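Chores by machine: where the work stands in September

Wendelin Wallner has spent two years testing whether general-purpose robots can take over small jobs in homes and shops. He runs trials at Resbridge, a lab that evaluates machines for retail and household buyers. We spoke at 9 in the morning, before his first session.
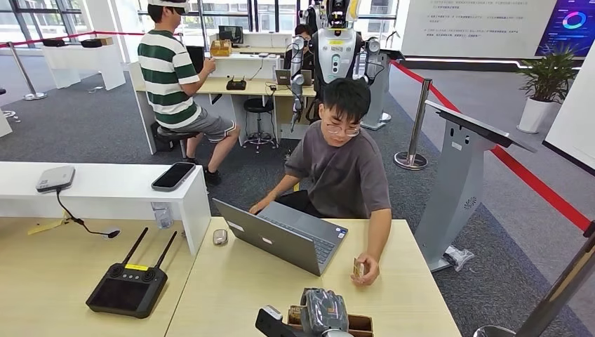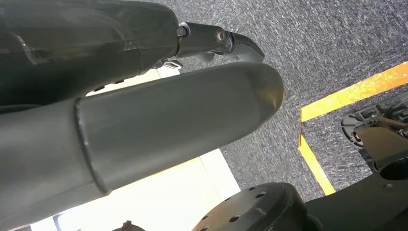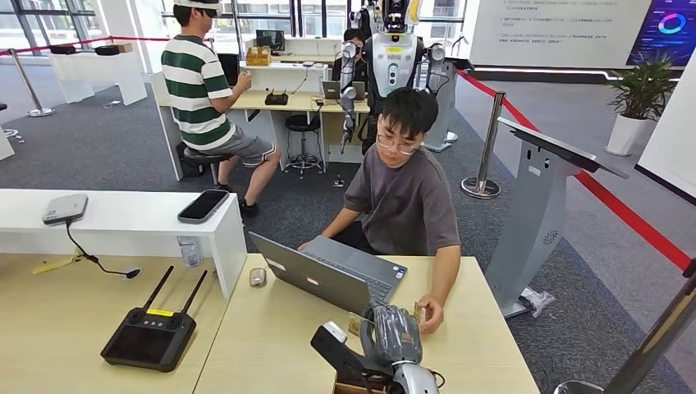

Asked for the short answer, Wallner says no, with exceptions. "A machine can do a chore. It can't yet do the chores," he says. "Give it one object, one table and one person who knows the routine, and the numbers look fine. Move the table and you start over."

His team's current log covers 1,420 attempts at simple handling tasks, among them passing a card across a desk, putting a cup in a rack and folding a hand towel. Of these, 421 needed a person to step in. Most of the interventions came at the grasp. Thin, flat items are the worst case, he says, as the fingers have to get under an edge they can barely sense.

"People ask about lifting. Lifting is solved for anything in a kitchen drawer. A card, a receipt, a lid that is a bit stuck – that is where the time goes."

The time is considerable. Wallner sets a limit of 180 seconds per attempt, and towel folding still runs into it. A person does the same towel in a few seconds and talks while doing it.

Much of the work in the field is done by teleoperation, where a human drives the arms and the recorded motion is later used for training. Wallner has no objection to the method but wants it labeled. "If an operator is in the loop, write that on the result. A buyer at a store chain reads 'completed' and assumes the machine did it alone."

Andri Schwaiger, who handles the shop-floor trials for the retailer Mollisier, is more optimistic. Shelf facing and price tag checks are close to usable, he says, provided the aisles are closed to customers. "At night we have flat floors, fixed lighting and nothing in the way. That's a good first job. I wouldn't send it out at noon."

The two disagree on homes. Schwaiger expects a machine that can clear a table reliably within a few years. Wallner declines to give a date. He points to the Drastness test, an in-house protocol in which the same task is repeated in kitchens the system has never seen. Success rates drop sharply between the first kitchen and the second, and he has yet to see a system where they don't.

What would change his mind? "The second kitchen," he says. "Same software, no new training, nobody standing by with the controls. Run it for a week and send me the log, including the failures."

Resbridge plans to repeat the card and towel tasks this winter with a revised set of fingertips.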